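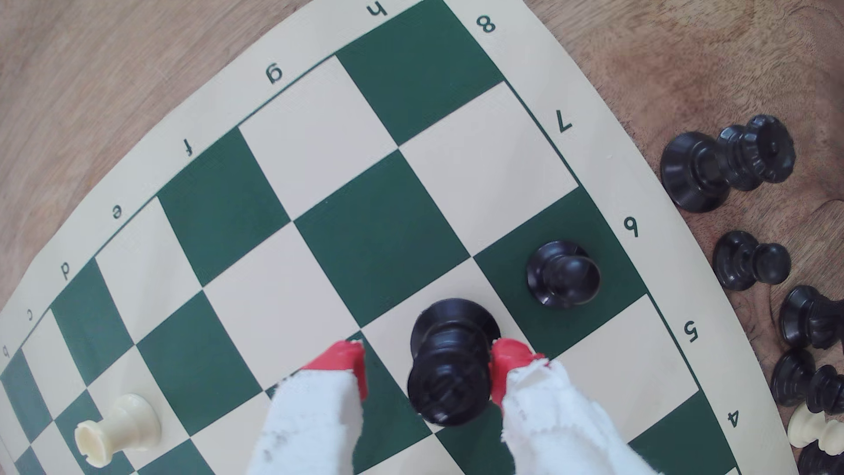
**4.2 O que mudou na bancada**

Confesso que, quando comecei a acompanhar a oficina da Futstead em julho, eu esperava ouvir queixas sobre emprego. Ouvi algumas, claro! Mas a conversa do café era quase sempre sobre ritmo. Antes do braço, quem conferia os jogos de xadrez devolvidos arrumava as peças no tabuleiro do jeito que queria, parava, conversava, voltava. Agora a pessoa deixa as peças à mão e espera a garra terminar cada colocação (Figura 1), e essa espera cansa de um modo que o nosso questionário nem previa.

Figura 1. Garra de dois dedos segurando uma peça preta alta sobre o tabuleiro enrolável; à direita, peças soltas na mesa.

Das 66 pessoas que responderam, 4 pediram para voltar à conferência manual. Darmawan Wibisono, com quem dividi bancada várias tardes, me disse que sentia falta de "ter o jogo na mão", e anotei a frase inteira porque ela voltou, com outras palavras, em muitas entrevistas. Por outro lado, ele gostou de aprender a ajustar a pegada no Prikow, nosso programa de controle, e passou a ensinar os colegas (coisa que não constava do cargo de ninguém, nem do salário). Volto à questão do salário na seção 4.3, com os dados da unidade Hilline.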